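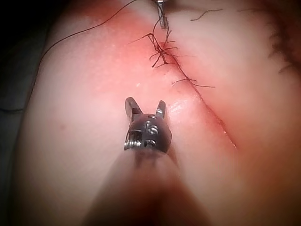 August 2021

Third batch of the Losirska rye starter, kept in the corner by the radiator that has two settings, off and Sahara. Fed it 300 g flour at the usual hour and it responded by doing nothing until I went to lunch, then climbed out of the jar.

Switched from Sterkon flour to the Jernirby stuff. The Jernirby bag promises "character." So far the character is sulky. Crumb is tighter, crust fine, smell somewhere between green apple and a gym locker. Whoever wrote "needs more salt" on the lid: noted, and please use the sheet.

Loaf 6 came out at 177 grams lighter than it went in, so either the bake ran long or someone had a slice before weighing. There was a bread knife in the sink. I draw no conclusions.

The Swati scale drifts when the door opens. It has drifted since March. Tare twice, door shut.

To do: try a cooler overnight rise, buy a taller jar, find the good lame. Check the rye for weevils again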